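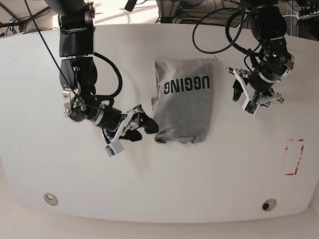

Figure 7. Right gripper at the left edge of a folded T-shirt.

7.1 Cloth test
1. Mount the Grustine fingers on both arms.
2. Set grip force to 12 in the Kudport controller.
3. Place the shirt on the table and run 8 grasps per arm.
4. Log each slip, then repeat with the Clorka fingers.

CAUTION: Keep the wrist cable loops free of the elbow joints.

5. Raise both grippers over the table, fingers down. Compare the two wrist camera views.
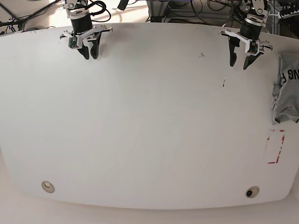
6. If the views differ in brightness, set both cameras to 80 and restart the controller.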